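How to build a practice database your trainees can break

Varghese IT Training, notes for course presenters

Sooner or later every trainer runs an SQL course on the sample database that came with the software. It is tidy. Every customer has a postcode, every order has a customer, and by morning tea everyone believes data behaves like that. Then they go back to work.

We use our own practice company, Dekumico, which sells garden hoses and keeps shocking records. Building something similar takes an afternoon, plus the time you spend telling yourself it will only take an hour.

What you need

A database server you're allowed to wreck, a spreadsheet program, and a script that puts everything back. Write the script first. If you leave it until last you won't write it, and you'll find that out in front of a full class.

Step 1: Keep it small

Use 6 tables: customers, suppliers, products, orders, order lines and staff. Put 300 rows in the customer table. With fewer, people find the answer by scrolling. With a lot more, they stop looking at the data at all.

Step 2: Make up the people

Don't copy live records and change the surnames. We took over a course from Bilitz that had been built that way, and the phone numbers still rang. Generate the names and leave the phone field full of zeros.

Step 3: Add the mess

Start from clean data and spoil it on purpose, keeping a list of what you've done. Good candidates:

- the same customer entered twice, once in capitals
- dates stored as text, in two different orders
- an order for a product that was deleted
- a staff member who reports to herself
- a trailing space, which will cost somebody their lunch break

Keep the list in the presenter's folder and out of the shared drive. Trainees are resourceful.

Step 4: Give everyone their own copy

Name the copies by seat, so seat four gets dekumico_04. Shared copies are cheaper right up to the first DELETE without a WHERE clause, usually just before 11 am.

Step 5: Test the reset

Run the script, break something, run it again. Then log in as a trainee and do it once more, as your admin account will happily hide any permissions you forgot. We start ours from a button in Makari, our booking system, but a shortcut on the desktop does the job. 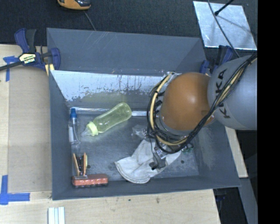

Last of all, label things so the next presenter can find them. Put the version number in the database name and again on the first slide, and write the seat number on the front of each machine, well clear of the wiring. Check the labels when you pack up, while you still remember which machine was the slow one.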